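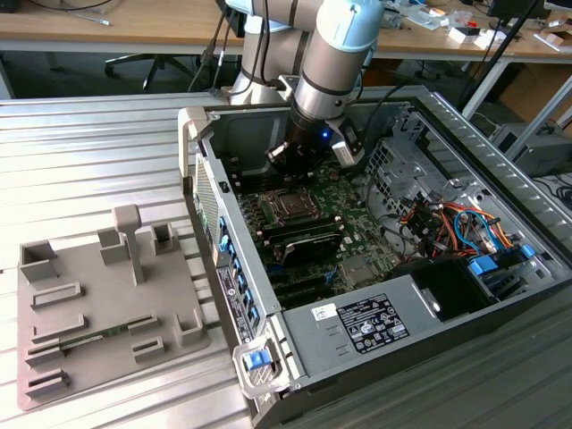 The old Giraldo shoe store in Clurkcombe is going to be a computer repair and reuse shop, and I could not be happier. The town council signed off on the lease last night, after what felt like the longest meeting of my life (I brought snacks, thank goodness). The place will be called Mimar, and it's the work of Milagros Villanueva and Abelardo Ticona, who have been fixing neighbors' machines out of a garage for years. They'll take in old desktops, fix up what they can and sell them cheap, and pull the rest apart for parts. If you've never looked inside one, a desktop tower with its side panel off is a pretty friendly thing: a green board, a row of black memory slots, a socket in the middle where the processor goes. Milagros swears that anyone who can put a bookshelf together can learn to swap the memory, and she's planning evening classes to prove it.

I'll admit I went in expecting a fight. The last time that storefront came up, back in January, folks were pretty split between a café and more parking. This time the vote was quick once they finally got to it, and the only real grumbling was over the sign, which has to be smaller than the one in the drawings. Abelardo took that well. He told me afterward he never liked the big one anyway!

The prices are what got my attention. A fixed-up desktop will start at $135, with a keyboard and mouse thrown in, and a basic checkup will run you $47. Students at the high school get the checkup free if they bring the machine in themselves. Thu Vũ, who teaches math there, has been pushing for something like this since remote classes, when she had kids doing homework on their phones. She gave me a list of 157 families who said they'd use the shop, and she was still adding names to it in the parking lot.

There are some things left to sort out. The back room needs new wiring, the front door sticks (it always did, you had to hip-check it when you went in for school shoes), and the shop still has to line up somebody to haul away the stuff that can't be saved. Po-yen Tsang from the recycling yard out on Ovholm Road says he's interested but wants to see how much there'll be before he puts a price on it. Old tube monitors are the sticking point. I have two of those in my basement, so I'm rooting for a deal.

Jhonatan Huamán, who owns the building, is giving them the first 3 months at half rent and says the shoe racks can stay if they want them. They do. Milagros thinks they'll be perfect for keyboards.

No opening day yet, but they're hoping for early summer, and you can drop off desktops at the garage until then. Please wipe your files first, and please, please, no printers.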